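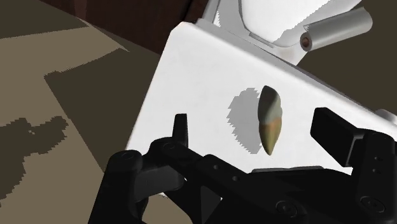
小公司换品牌标识,钱主要花在哪里?

主要花在替换旧物上。设计费通常是一次付清的,数目也看得见;招牌、车身、纸箱、工作服、发票模板和网店图片要一样一样换,拖得越久越贵。这次去 Tristow 的开放日,听到最多的就是这件事。

Tristow 是一家做品牌更新的事务所,在 Drarkdale 的旧货运站旁边,占了一栋两层楼。他们每年十一月开放一天,给同行和中小企业看,需要提前在网上登记,不收费。我在一家做厨房用品的公司管市场,公司明年打算换标识,所以报了名。

上午九点半开始签到。门口发一张折页,上面是当天的安排和楼层图,没有别的资料袋。来的人里做食品的最多,也有开连锁洗衣店的和做宠物用品的。十点整上二楼,先听一个小时的案例,然后分组参观,下午是自由提问。

案例讲的是 Sánchez,一家做腌橄榄和罐头鱼的家族企业。这家公司用了很多年的手写体店名,字细,笔画连在一起,印在大罐子上没问题,缩到手机屏幕上就看不清。他们找到 Tristow 的时候,原本的要求是重做一套全新的标识。事务所先花了三周清点现有的东西,凡是印有公司名字的都登记下来,最后列出 57 种。讲解的人把清单投在墙上,逐行往下翻,翻了好一会儿。里面有些东西客户自己都忘了,比如冷库门上的编号牌,还有送给餐馆的油瓶架。

清点完以后,双方改了主意。手写体保留,只把笔画加粗,把两处连笔断开,再补一个小尺寸专用的版本。颜色从原来的四种减到两种。我觉得这个决定比较稳妥。老顾客在货架上还能认出来,纸箱和罐盖可以等旧库存用完再换,不必一次报废。

价格没有公开,只说了付款方式:清点单独收费,做完可以停,客户拿着清单去找别家也行。设计部分按阶段付。替换部分由客户自己找供应商,事务所只负责核对样品。有人问为什么不整包,回答是他们试过,招牌安装的返工太多,账算不清楚,后来就不做了。

分组参观时我跟的是第二组,先看打样间。屋里有一张很长的看样台,上方装了标准光源,可以切换成商场照明和傍晚日光两种状态。工作人员拿出同一个红色在不同材料上的样张,有铜版纸、牛皮纸、马口铁和棉布。在标准光下四张差得不多,切到商场照明以后,牛皮纸上的那张明显发暗。他们的做法是每种材料单独定一个色值,写进手册,不强求数字一致,以眼睛看到的接近为准。这一点我记下来了。我们公司现在的手册只有一个色号,印刷厂每次都来问。

隔壁是字体室,其实只有两张桌子。Brurnano 是他们自己做的一套字体,当初给一个公交项目用,后来改成了事务所的内部工具。遇到客户还没选好字体的时候,先用 Brurnano 排版,方案里的字看起来比较中性,客户就不会因为不喜欢某个字形而否掉整个版面。这套字体目前只有拉丁字母和数字。我问中文怎么处理,对方说他们没有做中文的能力,碰到需要中文包装的客户会另找合作方,但两边的粗细总要来回调几次。这对我们是个问题,我们的产品有一半包装是双语的。

一楼是档案架,放已经结束的项目。每个项目一个灰色盒子,里面有最终手册、色样和一份收尾报告。可以现场翻看的有 21 盒,其余的因为保密没有开放。我翻了一盒洗涤剂品牌的,收尾报告写得很实在,把延误的原因也列了进去:货车贴膜的供应商换了一家,新供应商的白色底膜偏黄,所有车返工一遍。另一盒是一家面包店,手册只有九页,讲了标识的最小尺寸、留白、两种颜色、纸袋和店门的用法。讲解的人说小店的手册写长了没有用,店员不会看。我同意。我们的旧手册有 200 页,是当年请外面的公司做的,平时查得最多的就是色号和标识文件放在哪个文件夹。

午饭自理。旧货运站里有一家面馆和一家卖三明治的,人都不少,排队要算进时间。事务所里有咖啡和水,杯子自己洗。

下午的提问没有固定主题,大家坐在二楼,想问就问。我挑几个和我们有关的记在这里。

换标识要不要提前告诉顾客?他们的建议是提前告诉经销商,顾客那边在换的当天说就够了。经销商需要时间改价签和网页图片,如果到货时发现包装变了,有的会当成发错货退回来。Sánchez 那次提前一个月给每家餐馆寄了信,附新旧罐子的对照图,还是有两家打电话来问。

新旧包装能不能同时卖?可以,但最好不要在同一个货架上。他们通常按地区换,一个仓库的旧货出清了再发新货。网店麻烦一些,图片只有一套,顾客收到的可能是旧包装。处理办法是在商品页写一行说明,写明过渡期内新旧包装随机发货,内容相同。

公司名字不变,只改标识,商标要不要重新注册?对方没有直接答,说这要问代理机构,各地规定不一样,改动大小也有影响。他们只提醒一点,就是在定稿之前去问,不要等纸箱印完。

还有人问怎么判断标识改得好不好。回答得比较散,有的项目看客服收到的询问,有的看印刷厂的退稿。没有给出统一的指标。坐我旁边的人不太满意,追问有没有销售数据,对方说客户一般不给,给了也分不清是标识的作用还是那段时间在打折。

开放日四点结束,走之前可以预约一次半小时的免费咨询,我约了,下个月通过视频谈。需要事先准备一份自家的物品清单,格式他们会发过来,列名称、数量、材料、供应商和预计还能用多久。

说几点不足。二楼的椅子不够,后到的人站着听完了案例。投影上的字偏小,后排看清单很吃力。参观分组按签到顺序来,没有按行业分,我们组里开洗衣店的人关心的是灯箱和门头,我想多看包装,两边都没有听够。另外折页上写有电子版资料下载,到写这篇的时候链接还打不开。

交通方面,从 Drarkdale 车站步行过去不难走,出站沿铁路那一侧一直走,看到旧站台的雨棚就到了。开车的话,楼前车位留给员工,要停在货运站后面的收费停车场,只收硬币和停车卡。

回来以后我先在公司里开始清点。仓库和网店的部分还算好列,展会上用的东西分散在几个部门手里,需要一个一个去要。旧的桌布和易拉宝都还在用,印的是两个不同年份的标识。清单做完再谈预算,设计公司也等那时候再定。

订阅我们的邮件简报,每月一封,可随时退订。
本网站使用 Cookie 以改善浏览体验。继续浏览即表示您同意我们的 Cookie 政策。
联系我们 | 版权所有,未经许可请勿转载 | 返回顶部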